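Search this site Enter keywords Go

News release
August
By the Curnard press desk

Curnard Publishes Tabletop Rules for Robot Arm Trials, and Asks Buyers to Doubt the Numbers

OLTEN — Curnard today released a short set of working rules for anyone who tests robot arms on household objects. The rules, called Trerkine, have eight clauses and carry no badge or seal. Curnard doubts the field needs another one.

Too many success rates reach buyers with nothing behind them. A lab reports 50 trials and a high score, and the reader never learns what was on the table, where it was placed, or who decided that a grasp counted.
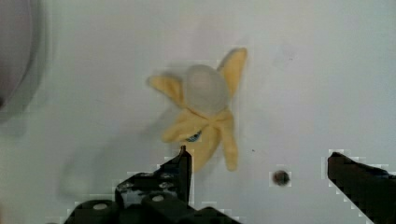
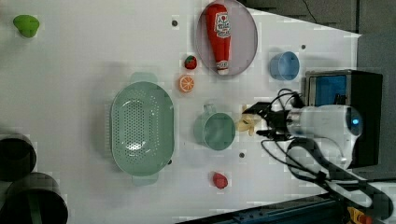
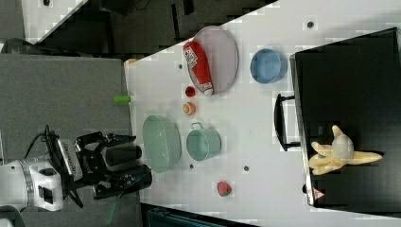
Tabletop work with toys and kitchen items, one of the setups Trerkine is meant to cover.

Under Trerkine, a lab must list every object before the first trial and keep the failed runs with the good ones. Soft items are scored apart from rigid ones. If a person steps in to move something, the run is marked as assisted, even when the arm finishes the job. A published score needs at least 30 unassisted runs behind it.

Curnard tried the draft on its own archive of 3513 runs and did not enjoy the result. Many older entries had no object list and have been pulled from the company's sales material.

Boateng, a test house that reviewed the draft, objected to the scoring clause. It argues that labs will simply pick easier objects — a fair complaint, and one the present text does not answer. The objection is printed in full in the appendix.

Following the rules does not show that a robot is safe to work near people, and Curnard asks vendors not to suggest that it does. The text is free to copy. Comments may be sent to the Olten office.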